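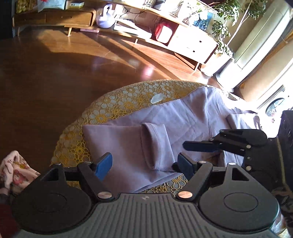

Progress report to the Rasitz Fund
Project: The Halliday Sermons, transcription and study
Period covered: October to March
Prepared by Farzana Siddiqui, project lead, Istbridge

Where we are

When we applied, I told you the Halliday collection held 700 sermons. It holds 763. The difference was in a hatbox under the stairs at the Iner chapel, and I would like to say we found it through careful archival method, but I was looking for the fuse panel.

The extra sermons matter more than their number suggests. Most of the collection we knew about comes from the settled middle of Halliday's ministry, when he had found his subjects (patience, drainage, the Book of Ruth) and stuck to them. The hatbox papers are early. He is angrier in them, a good deal funnier, and not yet sure he believes in infant baptism, a doubt he later denied ever having had. He denied it from the pulpit, in writing, and kept both sets of papers.

All of the sermons have now been sorted, numbered and put in acid-free folders. Just over half have been transcribed in full. At the current pace we will finish transcription two months later than the schedule in the grant agreement, and I am asking for that extension below.

Transcription

Halliday's handwriting is good on the first page of every sermon and gets worse as he warms up. By the final appeal to the congregation he is mostly drawing waves. We tried software on a batch of 20 sermons in the fall. It did well with the openings and then began producing sentences like "the Lord is my shovel," which two of our readers wanted to keep. We have gone back to reading by eye, with a second reader checking every page.

He also used a private shorthand for Bible references. A small circle with a tail is Isaiah. A small circle without a tail is Job, or a spill. We have a working key, attached as Appendix A, and anyone who can improve on the entry for Habakkuk is invited to do so.

What the sermons are telling us

The application promised a study of how one rural congregation heard about the wider church's arguments over the course of a long ministry. My expectation was that it heard about them late and in watered-down form. I was wrong about the late part. Halliday often preached on a dispute within weeks of its reaching the denominational papers, and he named the people involved, with nicknames.

The watering down is real, but it is selective. On church government he gave people everything, including the procedural motions. On hell he went quiet for years at a time. There is a run of sermons in the middle period where the lectionary hands him the sheep and the goats and he preaches on the sheep. I read these at first as a loss of nerve. Having now read the funeral sermons alongside them, I think he had buried too many people whose families were sitting in front of him, and had drawn his own conclusions about what could be said to them. I will set this out properly in the second working paper. The funeral sermons are short, and they are the best things he wrote.

One correction to my earlier report. I described Halliday as having left the ministry after a quarrel about the organ. The quarrel was about the organist. I apologize to the organ.

Public events

We held two evenings at Istbridge, where parts of the sermons were read aloud and then argued over. The first was well attended. The second clashed with a playoff game and was attended by people of conviction. Both groups wanted to talk about the same thing, namely whether a sermon can be fairly judged by people who weren't there to hear it, and I have borrowed several of their points for the introduction – with permission, and in one case with improved grammar.

A retired minister who came to both asked whether anyone would do this for his own sermons. I said it depended on where he kept them. He has since asked me about hatboxes.

Money

Spending is close to plan. Archival supplies ran over on account of the additional folders, and travel ran under, the Iner chapel being a place you can't easily spend money getting to or at. The balance on the equipment line is what remains after the software trial, and I would like to move it to readers' fees. A full statement is attached as Appendix B.

Requests

First, a two-month extension to the transcription phase, at no added cost.

Second, approval to move the equipment balance as described.

Third, your view on the limericks. There are several on the backs of the early sermons, in Halliday's hand, about named members of his own presbytery. They are part of the record and they scan. Some of the families are still in the area. My inclination is to transcribe them, deposit them with the rest, and leave them out of the printed edition, but the Fund's name goes on the cover too and you may have feelings.

Next period

Transcription continues with the late sermons, which are typed, thank God. The second working paper will come to you in draft before it goes anywhere else. The chapel has asked for its hatbox back.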